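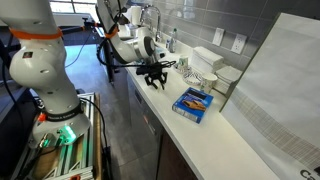

The case for clearing the counter first

By Lingyun Lei

Most kitchens I know have one long counter, and most of them use it as a shelf. Mail lands there, then the bag from the store, then a box of cookies that somebody opened and meant to finish. By the end of the week there's a strip the width of a cutting board left for cooking.

I think this is a mistake, and I think the usual fix is a mistake too. The usual fix is to buy more storage. I rented a kitchen in Tomholm for 5 years and bought racks, bins and a set of stacking baskets from Brander. The baskets cost me $51. They filled up in a month and the counter looked the same as before.

What worked in the end was a rule about order. When people gather in a kitchen and leave a mess, the counter gets cleared before anything else. Dishes can wait in the sink. The floor can wait until morning. The counter can't, because every other job starts on it.

The small things are the hard part

A big box is easy. You see it, you pick it up, you put it in a cabinet or flatten it for recycling. The trouble is with whatever is left once the boxes are gone. There's always a little piece of something standing against the wall or sitting out in the middle of the white surface, too small to seem worth a trip to the trash.
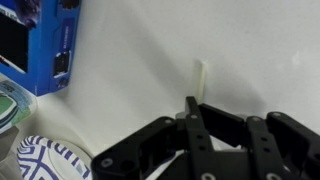 I used to leave those pieces for later. Then I noticed that they bring company. A crumb or a stick gets a bottle cap next to it, the cap gets a receipt, and two days later you have a pile. Picking up the small thing takes a second, so pick it up.

My friend Zhuoran Long disagrees with me on this. He says a kitchen should look used, and that an empty counter belongs in a showroom. He has a point about showrooms. I don't want a bare room either. Napkins can stay out, and so can the coffee. But a thing that stays out should be a thing you reach for every day, and most of what sits on a counter after a party doesn't pass that test.

Paper is not an excuse

People buy paper plates and cups so there will be less to clean up. I've done it many times, and I still do it for a crowd. But paper makes its own kind of mess. Plates get crumpled and left where they were. Cups tip over and stay that way. A china plate at least gets carried to the sink — everybody knows where it goes. A paper one has no home except the trash, and if the trash is across the room it stays on the counter.

So I put the bag out before the guests come, next to the food. I also keep one tray for the odds and ends that people set down and will want back. Anything that isn't trash and isn't food goes in the tray. It's not a system worth a name. It just means I'm sorting one tray the next day and leaving the rest of the counter alone.

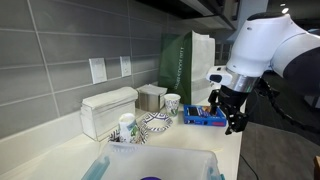
Put the open food away last

This is the one place where I break my own rule. Snack boxes can stay out until people have gone home. If you take the cookies away at nine, someone will get them back out at ten, and then the box ends up on top of the fridge or in the wrong cabinet.

Once the last person leaves, the box goes away too, even if there are only two cookies in it. Eat them or close the lid.

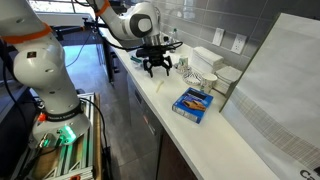
What I would not bother with

Sprays with a scent. Matching jars. A second napkin holder, unless you feed a lot of people. A label maker, which I owned and used for one afternoon in May.

I'd spend the money on a good trash can with a lid that opens with your foot, and keep it within arm's reach of the counter. Mine stands at the end of the cabinets, and I empty it before I go to bed.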